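Telling the Kitchen Story: Household Tips for People Who Narrate While They Cook

Tuesday, November 1, 2022
By Iqra Butt
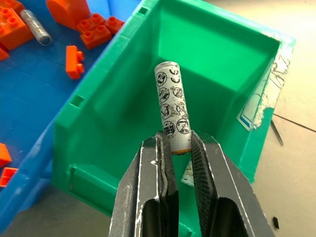

A well-worn battery with its column of safety symbols, crossed-out trash bin included.

My aunt taught me to cook by telling me about disasters. I couldn't give you her rice recipe, but I can recite the Great Rice Fire of Ghumman Street, with voices. Every rule I keep in my kitchen came attached to a plot and, usually, a villain. The villain was usually my uncle.

Plain rules slide right off people. I once taped a list of them inside a cupboard door and it stayed there from May until the tape gave out, unread by anyone I live with. So these days I pass on tips the way my aunt did. A few that have stuck:

Give the sponge a past. "Change the sponge weekly" gets you a nod. Tell your household where that sponge has been since Sunday, in order, starting with the raw chicken board, and someone will throw it out before you finish. Keep the spares where they can be reached in a hurry.

Keep the story short. Mine about the pressure cooker ran to 900 words when I wrote it down for my nephew, and he burned the lentils while reading it. Two sentences, then the instruction. Leave out the weather.

Label leftovers with an opening line. A date is good. A date plus "She had only meant to make enough for two" gets the tub eaten. I use masking tape and a laundry pen, and put the tape on the side of the tub, not the lid, as lids in my house marry freely.

Don't make yourself the hero. My neighbor Aqeel Marwat tells a long one in which he rescues a cast iron pan from rust by wisdom alone. His children have heard it so often that they now root for the rust. The useful bit (dry it on a low burner, wipe in a very thin coat of oil, put it away) takes eight seconds to say. Tell the one where you left it in the sink overnight and they'll remember it.

Mind the moral. Children smell one coming from two rooms away. If the tale of the knife in the soapy water ends with "and that is why we never," you've lost them. End it at the bandage. They can work out the rest, and they will explain it to you the next time you drop a knife in there yourself.

Keep a kitchen notebook. Mine has 160 pages, most of them splashed. I write down what I cooked, who ate it and what went wrong, and the last column is the only one anybody reads. It's also where I keep oven notes. Mine runs hot at the back left corner, so trays get turned halfway through, a fact that cost me a birthday cake.

Save the frightening ones for things that deserve it: hot oil, bleach mixed with anything, a wobbly step stool. If the butter left out on the counter gets the same hushed voice as the grease fire, your audience will stop sorting them.

My aunt has read this and says the fire was much bigger.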